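My clinic's new portal finally talks to the pharmacy

I have been complaining about our patient portal on this blog for so long that it feels only fair to come back and say something nice. In September our clinic in Skodau switched over to a system called Lekico, and I love it! I did not expect to type that sentence.

Some background if you're new: I manage the front desk and the medication refill line. Under the old setup, a refill request came in as a message, got printed, went into a tray, and then one of us typed it into a second program to send it to the pharmacy. On a bad morning we had 280 of these waiting by the time the coffee was ready.

Now the request lands right in the patient's chart, next to the medication list, and the nurse can approve it from there. The pharmacy side runs on Trusudine, and the two systems pass the order back and forth without any retyping. When the pharmacist changes a quantity, we see it. That alone has saved me so many phone calls (and so much hold music).

Nabil Nimri from the IT group sat with us for the first 2 days and was wonderful. He let us break things in the training version first, which I'd recommend to any clinic doing this – people click more freely when no real patient is on the other end. Dr. Brunner was the last holdout and now she's the one showing other people the shortcuts.

It isn't perfect. The allergy pop-ups are too eager, and Ferdinand Holzer at the pharmacy counted 21 of them on one patient with a perfectly ordinary list. There's a setting to group them by drug class, and we're trying that next. I also miss the old color coding, though I'm told I can get it back with 5 minutes in the preferences menu. I'll get to it this week, maybe with a donut.

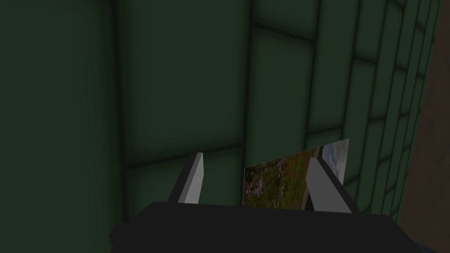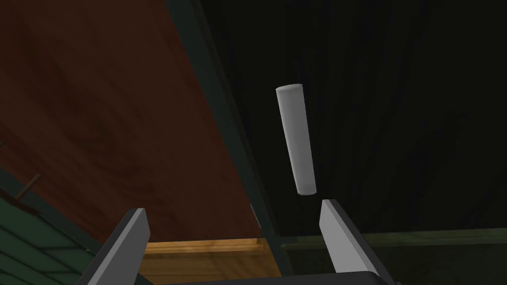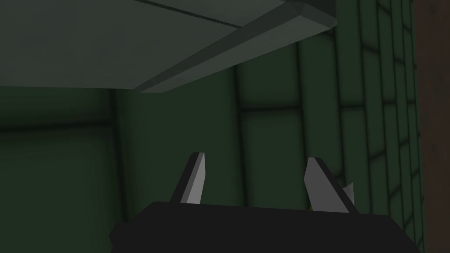
Can patients still phone in a refill if they don't use the portal?
Of course. We enter the request in the chart while they're on the line, and it goes to the nurse the same way as the online ones.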